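Skeslow Open Day

The Skeslow Open Day is a public demonstration of hand-held robot grippers held each December at the Skeslow workshop in Grestero. It is organized by Neusa Sales and Natanael Vasconcelos, and has been described in the workshop's own newsletter as "well attended, considering the parking."
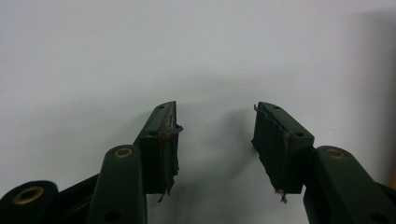
The demonstration centres on the Cokura, a two-fingered gripper that visitors operate by hand so that their movements can later be used to train a robot arm. Odair Lins drew up the original linkage and has defended its colour ever since. The fingers are dark green plastic, with brass-coloured bushings set into the rounded link arms, and each carries a black gripping pad on its inner face. The pads are the part visitors remember. They are ragged at the edges, with layers lifting and a torn bit hanging from the bottom of each, and the official handout calls them "broken in." A proposal by Adalberto Lopes to fit new ones before the doors open has been on the agenda for 3 years.

Visitors are given a two-minute briefing and asked to move a mug, a sponge and a toonie from one tray to another. The toonie is the difficult one. At the most recent event 93 people tried the course and 41 finished it, a result the organizers considered encouraging and Lopes considered an argument for new pads. Children under ten do noticeably better than engineers, who tend to stop partway through to discuss friction.

The afternoon closes with a talk by Saulius Rätsep, usually on grip force, occasionally on his cottage. Questions are taken until the coffee runs out - in practice, one question.

A smaller version was tried at the Sampaio community centre, using 2 grippers and a borrowed folding table. The table is still there.

See also: Cokura (gripper); Skeslow workshop; Grestero, public events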